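Drallside packing firm puts second robot table into its budget

The gift box company Vukier plans to buy a second two-arm robot table for its packing room in Drallside, the firm told its staff at a meeting on Tuesday. The decision on the supplier is expected in May.

Vukier packs small goods for other companies, mostly pens, watches and soaps. Many of these orders come in rigid boxes with a separate lid, and closing the boxes by hand is the slowest step of the day. The firm has been trying the work on one table since the winter. Until now the costs were paid from the repair budget, and Carol Clegg, who keeps the accounts, wants to stop this.

"A machine that we use every week must have its own line," she said. "When it is hidden between the lamps and the door locks, I cannot see what it costs us."

The test work is done with two arms that stand opposite each other on a white table. One arm handles the lid, and the base of the box lies open between them.
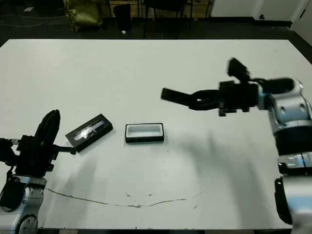

A black lid with a clear window, held by one of the grippers next to an open box.

The lid with a window is the most difficult one in the catalog, according to Orla Rafferty, who leads the packing room. The window marks easily, so the lid should be taken at the rim. She asked that any new table be tested with this lid before the firm signs anything.

Two offers are on the desk at the moment. The first is from Palma and covers the complete table, with arms, grippers, cameras and two days of training. The second is from Baltbridge. It is lower in price, but the grippers and the training are sold separately, and the delivery time is longer. Mrs. Clegg has asked both companies to write their offers again in the same form, with the finger pads, the cables and the yearly service shown as separate items.

Finger pads were the surprise of the first months. Vukier had planned one set for the whole year, and the third set is already in use. The new plan has a fixed sum for them, and also for one spare gripper that will be kept in the building. When a gripper failed in the winter, the table stood still until the new one came by post.

Jericho Agbayani, the technician for the table, made a list of the box types which the firm packs. There are 131 of them in the catalog. He proposes that the second table begin only with the types ordered in lots of 300 or more, and that the small lots stay with the hand packers. A change from one box to another still takes him most of a morning.

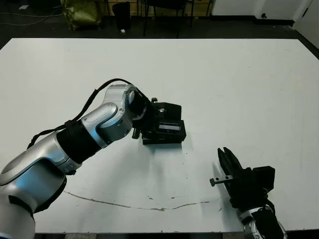
Space is the other question. The packing room has 287 square meters, and a good part of it is taken by pallets before the holidays. Mr. Agbayani would like the second table to stand close to the first one, so that one person can look after both. For this the shelves on the north side must move, and a new power line must be laid under the floor. The electrician has not yet given his price, and the budget has an empty place where it will go.

Kirsty Penrose, who speaks for the packers, asked at the meeting if the plan means fewer jobs. The director, Terence Blackburn, answered that no post will be cut this year, and that two packers will be trained to run the tables. Ms. Penrose said she would like to have this in writing, together with the pay for the new work. Mr. Blackburn promised a letter before the order is placed.

Packers who are interested in the training can give their names to Ms. Rafferty in the packing room, any day before 3 p.m.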